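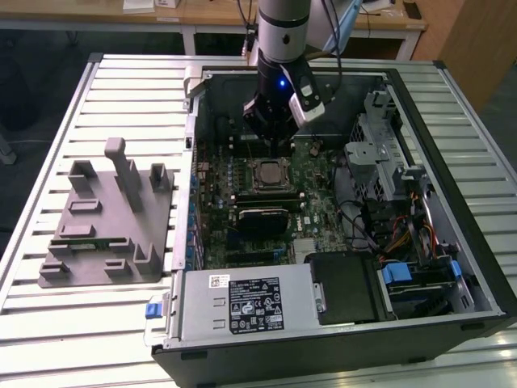 **¿Qué compara el ensayo de Drultport?** Compara dos juegos de dedos para una misma pinza, Plerkon y Widaria, en operaciones de manipulación de componentes de ordenador, con el mismo brazo y el mismo controlador.

Notas de la ponente: Pavithra Krishnan
Jornada técnica interna, 18/08/2026
Duración prevista: 25 minutos, más el turno de preguntas

## Apertura (no leer la diapositiva)

Saludar en nombre del grupo de Drultport. Agradecer a Ute Nolte la revisión del protocolo y a Rachid Mahrous la puesta a punto del controlador. Mencionar que Nele Voß responderá a las cuestiones de calibración.

Precisar el alcance desde el principio. Se presentan resultados provisionales de una comparación entre efectores finales; el brazo no se evalúa. Quien busque una comparación de brazos deberá esperar al informe de septiembre.

## Por qué un ordenador de sobremesa

El chasis abierto impone condiciones que el banco de pruebas habitual no ofrece: paredes laterales, cables y piezas de alturas distintas en un espacio reducido. La pinza debe entrar desde arriba y conservar holgura suficiente para abrir los dedos. La placa de fijación situada junto al equipo permite, además, repetir el agarre fuera de la caja, con la pieza en una posición conocida.

Recordar la distinción que emplea el protocolo:

- **Aproximación:** trayectoria desde la posición de reposo hasta el punto previo al contacto.
- **Agarre:** cierre de los dedos y confirmación de fuerza.
- **Depósito:** colocación en el alojamiento y apertura.

Hacer una pausa antes de pasar a la siguiente diapositiva.

## El procesador

Es la pieza que más diferencias ha revelado entre ambos juegos. El disipador térmico integrado ofrece una superficie metálica lisa, y el sustrato apenas deja margen alrededor. Un error lateral pequeño basta para que un dedo se apoye sobre la tapa y no junto al borde.

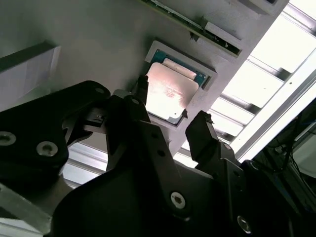

*Figura 2. Dedos abiertos junto al procesador, en su soporte de la placa de fijación. Vista desde la pinza.*

Comentar los datos sin entrar en la tabla completa. De 25 ciclos por configuración, el juego Widaria completó 23 y el juego Plerkon, 21. La diferencia es escasa y no autoriza a recomendar una compra. Decirlo de forma expresa, dado que la cuestión se planteó ya en la reunión preparatoria.

Los fallos de Plerkon se concentraron en el agarre; los de Widaria, en el depósito. Este reparto tiene más interés para el grupo que el total, pues apunta a correcciones distintas: geometría de la punta en el primer caso, secuencia de apertura en el segundo.

## Cámaras

Se trabajó con una vista fija del puesto y con una vista próxima a la pinza. La segunda permite estimar la posición relativa de los dedos, aunque los reflejos del metal la perjudican en determinados ángulos. Tzu-hsuan Chou ha propuesto bajar la iluminación cenital y repetir la calibración; la propuesta está aceptada y pendiente de fecha.

La vista fija se reserva para supervisar la entrada en el chasis. En ella se aprecia con claridad la orientación de la muñeca respecto de la placa base,

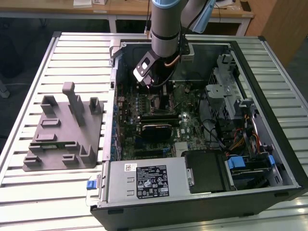
y por ello el protocolo exige registrar esa orientación antes de cada descenso. Ehlers facilitó la plantilla de registro, que se ha adaptado con cambios menores: se añadió un campo para el juego de dedos montado y se suprimió el de temperatura ambiente.

Si preguntan por el desgaste: el ensayo de 1000 cierres en vacío está previsto, pero no ha comenzado. No adelantar estimaciones.

## Controlador

Los dos juegos comparten parámetros de velocidad. La fuerza de cierre se ajustó por separado — decisión discutible, y conviene reconocerlo. Rachid Mahrous defiende que una fuerza común habría perjudicado a los dedos más estrechos. Ute Nolte solicitó que ambos criterios figuren en el informe, y así se hará.

## Cierre

Indicar los trabajos pendientes: nueva calibración, repetición de los ciclos con módulos de memoria y ensayo de desgaste. Las solicitudes de acceso a los datos se dirigen a Nele Voß.

Abrir el turno de preguntas.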